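Rovance Opens Deposit and Sorting Service for Household Containers in Sepp

SEPP, September – Rovance, the regional materials recovery company, today opened its container deposit and sorting service to all households in the Sepp district. The service accepts clear and tinted plastic drink bottles, aluminum cans and steel food cans at 20 return points, and replaces the mixed curbside collection that has served the district until now.

Each return point has separate inlets for plastic and metal. Residents may bring up to 100 containers per visit. Containers may be crushed, but labels must stay on, as the deposit code is read from the label when the container is taken in. Caps may be left in place. Glass, cartons and containers that have held oil, paint or solvent are not accepted and should go to the existing drop-off yard on the east side of the district.

Collected material is taken to the Prulturis transfer hall, where it is weighed, baled by type and stored under cover. Plastic is baled separately by color – clear, green and mixed – and shipped to processors under annual contracts. Metal is parted by magnet before baling. The hall has a rated capacity of 88 tons per week on a single shift.

"The main technical change is that plastic and metal no longer share a truck," said Brigitta Egger, head of operations at Rovance. "Bales from mixed collection carried too much food residue and paper. Buyers marked them down or sent them back. Separate inlets let us set one standard for each material and hold to it."

Deposit credits are handled by Trostik, which supplies the account system. Credits are posted to the household account within 2 working days and may be paid out to a bank account or set against the district waste fee. Households without an account can print a paper voucher at the return point. Vouchers do not expire.

"Most residents will use the same account number that appears on their waste bill," said Triin Petrauskas, service manager at Trostik. "No new registration is needed unless the bill is in another person's name."

Return points are open from 7 a.m. to 9 p.m. Curbside pickup of paper and garden waste is not affected. A list of return points, accepted containers and deposit rates is available from the district office.
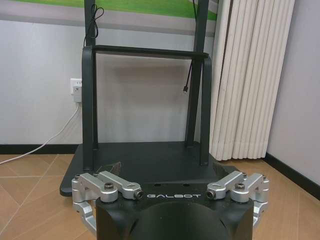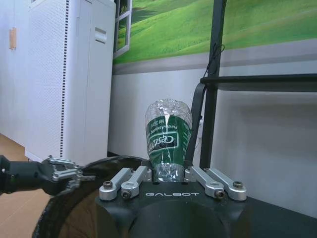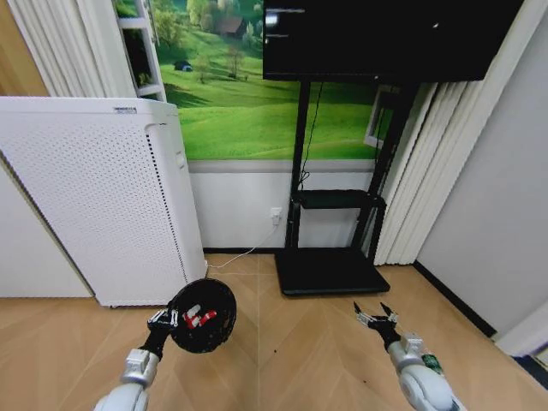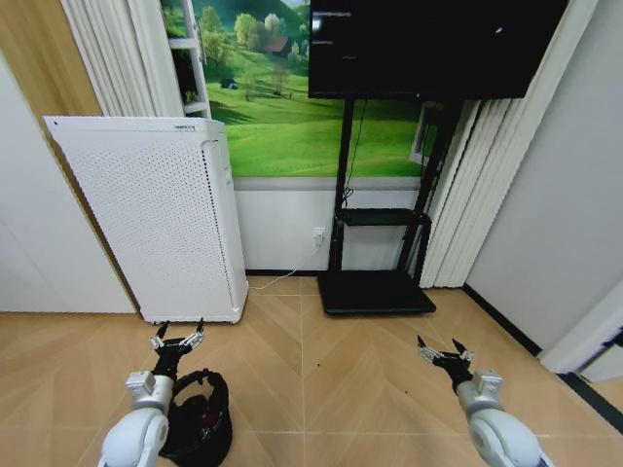
Second image: a crumpled clear plastic bottle with a green C'estbon label.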